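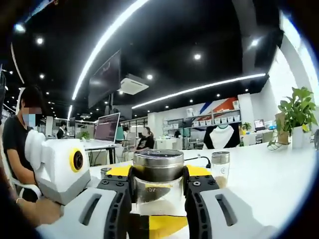
Trinoddale Pantry Project
Progress report to the Panagiotou Fund, February

Dear Beatriz Cordeiro and colleagues,

You asked for a short report this time, after the last one ran to 21 pages and, I gather, was used to prop open a window. I have done my best.

Where we have got to

The aim, as you will remember from the application, is to find out which kitchen jars people can open, close and pour from without swearing, and to turn that into a plain guide for anyone setting up a kitchen for themselves or a relative. We said we would have the jars sorted by the end of winter. The jars are sorted. The guide is two chapters long and the third is mostly headings.

We have settled on three kinds of container: the tall glass jar with a screw lid, the small shaker for seasonings and anything granular, and the little pot with a dark cap that everybody owns and never remembers buying. We had hoped to include clip-top jars as well. They were dropped after a long Friday discussion in which it became plain that we all disliked them for different reasons.

Screw lids

Most of the work has gone here. A brushed metal lid looks smart on a shelf and gives wet fingers very little to hold on to. People who managed it well tended to grip the glass low down and turn the lid with the flat of the palm. People who managed it badly blamed the lid, and in several cases I agreed with them. A band of rubber round the rim helps a good deal and costs next to nothing, so it goes in the guide on page one, where readers may find it before they give up.

We also learned that a clear jar is worth having. Coffee drinkers in particular want to see how near they are to disaster. Labels were popular in principle but fell off in practice, and we are now on our second brand of glue.

Shakers

The shaker section is shorter because shakers are simpler, or so I told the Fund in the application. The difficulty is the cap. Coarse granules block the holes, people unscrew the whole thing to clear it, and then dinner has a great deal more seasoning than planned. Our advice at present is to fill them part way and keep a teaspoon close by. I accept that this is not the breakthrough you were hoping for.

Small pots

Nothing to report, except that they roll.

Money

Of the 3000 pounds awarded, most has gone on jars, printing and room hire. The Kudik order arrived with the wrong lids and has been put right at their expense. Cavik have agreed to print the guide at the price they first quoted, which I have in writing, having learned from last year. There is a small underspend on travel - all of us turned out to live near the bus route - and I would like to move it to illustrations, if you are content.

What is late

The large-print version. It was meant to go alongside the main guide, but there is little sense in enlarging chapters that are still being argued over. I expect it to follow a month behind. The shelf-height section is also late, and that one is my fault.

Next steps

Finish chapter three. Try the rubber bands on a wider range of lids. Ask two of the kitchens that helped us at the start to read the draft and be rude about it. I will send you their comments as they come in, with only the spelling improved.

I should be grateful for a yes or no on the illustrations money before we book the artist.

With thanks, as ever,
Project lead, Trinoddale Pantry Project

Related items
Choosing a shelf you can reach
Notes from the autumn lid sessions
Panagiotou Fund: how to apply
Why we stopped testing clip-tops

Get our newsletter. It comes out when there is something to say. Enter your email to sign up.

This site uses cookies to remember your settings. Accept / Manage

Contact us | Copyright Trinoddale Pantry Project | Back to top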